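羊羹と腕

マカレナ・オリバレスから電話がかかってきたとき、私は台所でタマネギを炒めていて、火を弱めるか電話に出るかで一瞬迷って、両方やって、結局タマネギを焦がした。マカレナは私が記事を書いている業界誌「ムサノ」の編集長で、電話の用件はいつも二つしかない。原稿が遅いか、誰かが降りたか。

「誰かが降りたの」とマカレナは言った。「ロボットのやつ。オンスリ。知ってる？」

知らなかった。知らないけれど「ああ、あれね」と言った。フリーランスを長くやっていると、この「ああ、あれね」だけは本当にうまくなる。マカレナは騙されず、ため息をついて説明してくれた。オンスリというのは月額制のサービスで、工場にもともとあるロボットの腕に、箱の中のものを見つけてつかむ頭をあとから付けてくれる。腕は買わなくていい、いま寝ている腕を起こしますよ、というのが売り文句なのだそうだ。月1049ユーロ。試用期間は11日。

「で、私は何をすればいいの」

「見て、書いて、点をつける。いつものコーヒーメーカーと同じ」

コーヒーメーカーの評を書いたのは一度きりだし、あれだってうちの台所でこぼしながらやったのだ。でも原稿料を聞いたら口が勝手に「行きます」と言っていた。焦げたタマネギは、まあ、食べた。意外といけた。

そういうわけで水曜日の朝、私はヴンダーレという町の駅に降りた。駅前にパン屋が一軒と自転車屋が二軒、それから運河。十二月の運河は鉛筆で塗ったみたいな色をしていて、カモが一羽、ものすごく真面目な顔で流されていた。迎えに来てくれたのがカルレイン・ミヒールスで、オンスリの導入担当、つまり箱と腕の間に座ってうんうん唸る係の人だった。本人がそう言ったのだ。私が作った肩書きじゃない。

「車、散らかってますけど」とカルレインは言った。散らかっているどころではなかった。後部座席はケーブルの巣で、助手席には食べかけのワッフルと工具箱が仲良く並んでいて、私は工具箱を抱えて座った。ワッフルは彼女が運転しながら食べた。

「オンスリって、どういう意味なんですか」

「社長の猫の名前です」

「ほんとに？」

「三匹目の猫。一匹目と二匹目の名前は商標が取れなかったんですって」

もうこの話だけで一本書けるじゃないか、と思ってメモを取ろうとしたけれど、両手が工具箱でふさがっていた。

試用をしているのはサルナノという小さな会社で、運河沿いの倉庫を半分だけ使っていた。社員は6人。箱に入った棒を取り出して、向きをそろえて、次の工程に渡す、そういう仕事をしている。何の棒かは契約で書けません、と社長のヒルデ・ファンデンブルックに最初に釘を刺された。ヒルデは背の高い人で、握手が強くて、私の手の骨を全部確認してから離してくれた。

「書けないんですか、一切？」

「棒と書いてください。棒は棒です」

それで私は棒を見せてもらったのだけれど、赤茶色のと、深い緑色のとがあって、これがもう、どう見ても羊羹なのである。小豆と抹茶。うちの祖母が年末になるとどこかから取り寄せて、薄く、ほんとうに薄く、向こうが透けるんじゃないかという薄さで切ってくれた、あれ。私はヒルデに羊羹とは何かを説明しようとした。豆を煮て、砂糖を入れて、固める。ヒルデは黙って聞いて、それから言った。

「豆を、甘く？」

その顔で、説明をやめた。でもこの原稿の中では羊羹と呼ばせてもらう。契約書には羊羹と書くなとは書いてなかったはずだ。

さて、問題はヘリット・フェルスヒューレンだった。

ヘリットはサルナノでいちばんの古株で、ロボットの係になる前は自分の手で羊羹を取り出していた人だ。白い口ひげがあって、首から眼鏡を二つぶら下げていて、一つは近くを見る用、もう一つは「もっと近くを見る用」らしい。カルレインが箱の前で準備をしている間、彼は後ろで腕組みをして立っていた。こちらが挨拶をすると、うむ、と言った。うむ、に相当するフラマン語があるのだと、その日私は知った。

「ヘリットさんは、これ、どう思います？」と私はさっそく聞いた。取材なので。

「遅い」

「まだ動いてませんけど」

「動いてないから遅い」

そのとおりだった。返す言葉がなかったので、メモ帳に「遅い（動いてないので）」と書いた。

カルレインによれば、オンスリは一時間に最大500個つかめる。最大、というのがくせ者で、コーヒーメーカーのときも「最大十二杯」と書いてあるのに、十二杯いれると最後の二杯は床が飲んだ。私がそう言うと、カルレインは笑って、それから笑うのをやめて、「箱の中身によります」と言った。正直な人だ。箱の中身によるだろうな、たしかに。人生だってそうだ、と言いかけて、初対面だからやめた。

最初の一回は失敗した。腕はなめらかに降りていって、羊羹の手前でぴたりと止まって、考え込んだ。ほんとうに考え込んだように見えたのだ。レストランで最後まで注文が決まらない人みたいに。それから何もつかまずに戻ってきた。

「遠慮したな」とヘリットが言った。

二回目はつかんだ。つかんで、持ち上げて、落とした。こつん、といい音がした。三回目もつかんで落とした。四回目は隣のをつかもうとして、緑と赤茶の間で迷って、また帰ってきた。カルレインはパソコンに向かって猛烈に何か打ち込みながら、低い声でずっと自分に話しかけていた。途中で本社のエヴェリン・デブラインという人に電話をかけて、スピーカーにした。エヴェリンの声は雪の日のラジオみたいに遠くて、うしろで猫が鳴いていた。三匹目かどうかは聞けなかった。

「緑が見えすぎてる」とエヴェリンが言った。

「見えすぎてる？」と私。

「誰？」

「ムサノの記者さん」とカルレイン。

「あっ」とエヴェリンは言って、急に声がよそ行きになった。「オンスリはお客様の現場に合わせて、日々学習いたします」

いいんですよ、さっきの感じで、と私は言ったのだけれど、そのあと電話が切れるまで彼女はずっとパンフレットみたいにしゃべった。申し訳ないことをした。記者がいるというのは、人の家の食卓に税務署の人が座っているようなものなのかもしれない。

昼になって、ヒルデがスープを出してくれた。ポロネギのスープで、これがとんでもなくおいしくて、私はおかわりをした（点数には影響しません、と一応ことわっておく）。ヘリットは自分の弁当箱からサンドイッチを出して、パンの耳を先に全部食べ、それから真ん中を食べた。

「昔はな」と彼は言った。来たぞ、と私はペンを構えた。「昔は、箱の手前から取った」

それだけ言って、彼はサンドイッチに戻った。私は待った。カルレインも待った。スープが冷めた。

「手前から？」と、とうとうカルレインが聞いた。

「手前から取ると、奥が滑ってくる。奥から取ると、手前が邪魔になる。あんたの機械は奥から取る」

カルレインはスプーンを持ったまま、しばらく動かなかった。それからスプーンを皿に置いて、というか半分テーブルに置いて、走って行ってしまった。スプーンからスープが垂れて、ヒルデが布巾で拭いた。

私はもちろんついていった。ヘリットは来なかった。まだ真ん中が残っていたからだ。 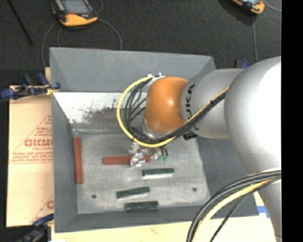
点のつけ方について、ここで白状しておくと、私には自己流の決まりがある。使う人が困ったときに何が起きるか、そこだけに配点の半分をやる。コーヒーメーカーなら、こぼしたときに拭けるか。ロボットなら、つかめないときに誰がどんな顔でどこへ走るか。午後の私は椅子を借りて箱のそばに陣取り、それを見ていた。だから腕の見た目についてもずいぶん詳しくなった。銀色の胴に黒くKUKAとあって、その先にオレンジ色のつやつやした丸い関節がついている。この関節が、私はだんだん好きになってしまった。みかんみたいで。みかんの横では黄色い太いケーブルが大きく輪を描いていて、その輪に黒いケーブルの束まで沿っているものだから、腕が降りてくるたびに、誰かが大荷物を抱えて地下鉄の階段を下りてくるところを思い出した。そして荷物の下の銀色の指が、小豆の羊羹のところへ行く。抹茶のほうは三本そろって手前で順番待ちだ。手前から、とヘリットは言ったのに！　私はカルレインの袖を引いた。

「手前、緑じゃないですか」

「知ってます、いまのは直す前のやつです、見ないでください」

見ないでくださいと言われても、私は見るために来ているのである。

直すのには時間がかかった。私は記者らしく質問を用意していたけれど、打ち込んでいる人の横顔を見たら聞けなくなって、かわりにヒルデのところへ行って、お金の話をした。お金の話ならいつしてもいい。

「月に1049ユーロって、どうなんですか、御社としては」

「ヘリットの月給よりは安い」とヒルデはすぐに言って、それから廊下のほうをちらっと見て、声を落とした。「でもヘリットは辞めさせませんよ。彼が辞めたら、誰が手前から取れって言うの」

「それ、書いていいですか」

「だめ」

（この原稿をヒルデに見せたら、やっぱり書いていい、ただし自分がスープを作ったことも書け、と言われた。だから書いた。ポロネギのスープ。とんでもなくおいしい。）

彼女はそのあと、倉庫の窓から運河を見ながら、試用のあいだに考えたことをぽつぽつ話してくれた。機械を入れるのは初めてじゃないこと。前に入れたのは箱を閉じる機械で、よく働いたけれど、売った会社のほうが先に閉じてしまったこと。電話番号がつながらなくなった朝、彼女は受話器を持ったまま、機械のほうに「ねえ、あんたはどうする？」と聞いてしまったこと。

「何て言いました？」

「がちゃん、って」

笑っていいのかわからなくて、わからないまま笑ったら、ヒルデも笑った。それで私は、月額のサービスを評価するときに、その会社が来年もあるかどうかをどうやって点にすればいいんだろう、と考え込んでしまった。星いくつ分なんだろう、電話がつながるって。

四時前に、カルレインが廊下に顔を出した。髪がえらいことになっていた。

「やります」

ヒルデが来て、経理の若い人が来て、なぜか郵便配達の人も来た。最後にヘリットが来て、眼鏡を近くを見る用にかけ替えて、いつもの場所で腕組みをした。

腕が降りた。手前の、抹茶のところへ。みかんの関節がくるっと回って、指がちょっと開いて、閉じて、上がった。落とさなかった。もう一回降りた。また抹茶。もう一回。三本の抹茶がいなくなって、それからようやく小豆に行って、それも落とさず運んだ。郵便配達の人が拍手をした。この人はほんとうに何も知らないで見ていたのだと思うけれど、いい拍手だった。

私は数を数えようとして途中でわからなくなった。時計も見ていたはずなのに、見ていなかった。だから「最大」にどれだけ近いかは、この評では書けない。書けないことは書けない。マカレナには怒られるだろう。

「どうですか」とカルレインが、ヘリットに聞いた。私にじゃなく。

ヘリットは長いこと箱を見ていた。眼鏡を、もっと近くを見る用に替えて、また見た。それから箱のふちに手をかけて、言った。

「傾けろ」

「はい？」

「箱を。ほんの少し、手前に。昔はな、下に新聞を敷いたんだ。奥のほうに」

カルレインが私を見た。私は肩をすくめた。工学のことはわからないけれど、新聞の敷き方なら人並みに知っている。それで私たちは、ええと、腕の電源をちゃんと落としてから、ヒルデの部屋にあった古いムサノを三冊持ってきて、箱の奥の下に敷いた。いちばん上の一冊には私のコーヒーメーカーの評が載っていた。星三つ半の、あれ。自分の書いたものが人の役に立つところを、私はあのとき初めて見た気がする。

傾けたらどうなったか。よくなったと思う。カルレインは「よくなりました」と言ったし、ヘリットは「うむ」と言った。エヴェリンにも電話で報告した。エヴェリンはしばらく黙ってから、パンフレットの声を忘れて、「新聞？」と言った。

「雑誌です」と私は訂正した。大事なところなので。

帰りの車で、カルレインはほとんどしゃべらなかった。外はもう暗くて、運河のむこうに自転車のライトが一列になって流れていた。私は工具箱を抱えて、窓におでこをつけて、点数のことを考えていた。

「正直、何点くらいになりそうですか」と、信号のところで彼女が言った。

「聞いちゃだめなやつですよ、それ」

「ですよね」

信号が変わって、車が出た。少し行ってから、私は聞いた。

「11日の試用が終わったら、カルレインさんはもう来ないんですか、ここに」

「契約になれば、月に一回。点検で」

「電話は？」

「電話は、いつでも。私の携帯です。ヘリットさん、きのうの夜もかけてきましたよ。九時すぎに」

「何て？」

「遅い、って」

私は吹き出して、工具箱のふたに頭をぶつけた。痛かった。彼女も笑っていて、そのせいで駅の入り口を通り過ぎて、運河をぐるっと一周した。私は電車を一本逃した。

待合室のベンチで原稿を書きはじめた。設置のしやすさ、四つ。つかむ力、三つ半（赤茶と緑が混ざると、調整前はかなり迷う）。値段、三つ半。説明書、二つ。これは分厚いくせに手前から取れと書いてないので。困ったときのこと、という欄に来て、手が止まった。五つつけたい。でもあれはオンスリの点なのか、カルレインの点なのか、サンドイッチを食べていたヘリットの点なのか。月1049ユーロを払うと、誰の携帯につながるんだろう。よその工場には、別の人が行くのだ。その人もスプーンを放り出して走るだろうか。

マカレナに電話をした。

「困ったときの欄なんだけど、注をつけてもいい？」

「どのくらいの長さの」

「けっこう長い」

「ロボットの評でしょう？」

「そうなんだけど、スープと新聞が出てくるの」

電話のむこうで、何かを炒めている音がした。マカレナは少し考えているみたいだった。

「まさか、またおかわりしたんじゃないでしょうね」と彼女は言った。

そこへ電車が入ってきたので、私はよく聞こえないふりをして、鞄をつかんで走った。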